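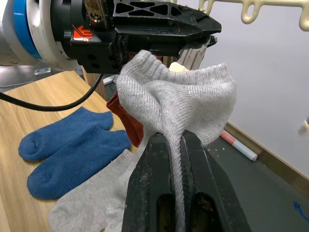 Attachment 1: gray ankle sock, with blue pair on the table

Ticket 459: socks coming back unpaired
Site: Daltusside, laundry room
Opened by: Raíssa Batista
Assigned to: Prys Lougher
Status: open

Raíssa, 8:40 am
Another 16 odd socks this week, mostly light gray ankle ones. Residents say they sent pairs. The dryer is eating them.

Prys, 9:15 am
I doubt the dryer. Took the lint drawer out and felt behind the drum seal. Lint and one button. Are we sure they went in as pairs?

Raíssa, 9:50 am
Elfriede checks the bags at the door.

Prys, 10:05 am
Checks them how? The sheet says "socks, bag of". I wouldn't call that a check.

Elfriede Kettler, 11:30 am
I'm not unrolling every sock. Could we use the Nevine mesh bags again?

Prys, 11:45 am
We tried those in October and the zippers jammed. Not convinced, but fine, one load.

Prys, 2:20 pm
Went through the odd box on the table. Two light grays in there look like a match to me, same as the blues. So at least some of the "lost" ones were never lost. Left to match: 28, down from 30. Rust-red still has no partner I'd swear to.

Raíssa, 2:35 pm
That doesn't explain the rest.

Prys, 2:40 pm
No. Keeping it open until the mesh bag load is sorted. Please don't order a new dryer yet.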